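Pangate Grocery Handling: Rules of Good Practice and Data Card

Hello, and welcome! If you have come here to load the recordings, the folder notes further down are probably what you want, but please do read the house rules first. They explain why some of our sessions look the way they do, and they will save you from writing to us about things we do on purpose (we like getting mail, but still). Most of them came out of long talks at the bench, and they were last gone over in November.

What is in the set

Pangate holds 1,000 episodes of two arms handling small groceries on a white table. Every episode has 3 camera streams: one fixed view of the workspace and a close view for each gripper. The items are the sort of thing you would find in a kitchen drawer or at the bottom of a shopping bag, such as candy bags, sachets, small boxes and drink bottles. We picked a lot of shiny film packaging, more than most people would choose, and we'd do it again! Film wrinkles and throws glare right over the print, and a policy that has only ever met neat cardboard boxes gets a rude surprise the first time it meets a sachet. 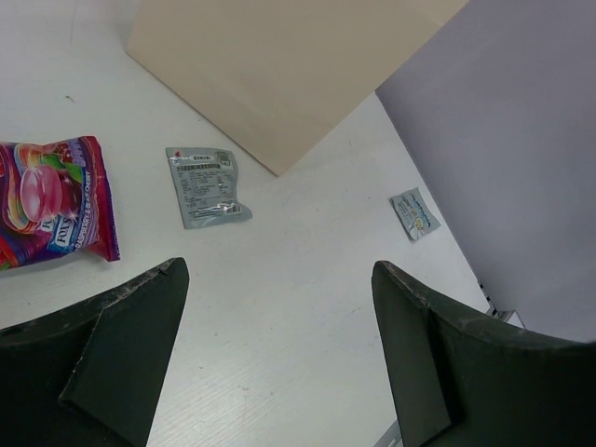 Rules for the table

1. Use real packages with the printing left on. Please don't tape over labels or swap in blank pouches, even when the blank ones grip better.

2. Leave small marks on the tabletop alone during a session. Wipe down between sessions if you like, but a table that changes halfway through a batch is a headache for whoever is sorting the episodes later.

3. Lay flat items flat, and turn them a different way each time. It is very easy to fall into the habit of lining everything up with the edge, and we have all done it.

4. Worn fingertips are fine to record with. Cracked ones are not. Write the swap in the session log before you start again, with the side (left or right) spelled out in full.

Rules for the arms

These follow the Losodia bench checklist, which we borrowed and then trimmed until people would really use it. Živko Hoxha keeps the working copy and is very patient about questions, so do ask him.

Look over the cable loops through the full reach of each arm before the first episode. A loop that sits nicely at rest can catch on a joint once the arm stretches toward the back of the table. Keep hands outside the frame whenever either arm has power, including the times when only one of them is supposed to move. With bottles, lift first and travel second, and keep the cap on tight for the whole session. If the target is an open bag, bring the item up higher than the handle before you start moving across. 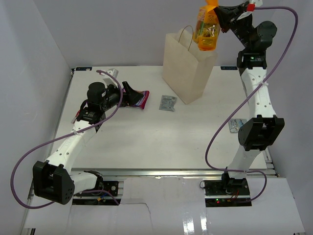
We also ask that the second arm stay low and slow while the first has something heavy in the air. Two fast arms over one small table can get into each other's way quicker than anyone can reach the stop button, and a dropped bottle means the end of the session while everything gets dried off. If you are teaching a new operator, let them run three episodes with light pouches before they go anywhere near a bottle.

Labels and known gaps

Each episode is marked "complete", "partial" or "stopped". Please keep the stopped ones when you train or at least when you test. We know it is tempting to drop them, and the first release (Brakamora) did exactly that, which we were sorry about afterward. Episodes marked with "r2" were labeled again by a second person, and where the two labels disagree you will find both in the notes column.

Print on the larger sachets is often too fine to read in the close views, so this is not a good set for text reading. Lighting hardly varies either. The Ionescu split has more crowded tables and is the better choice if clutter is what you are after.

Corrections are very welcome. Send the episode number and a line or two about what you saw, and we will get to it as soon as we can.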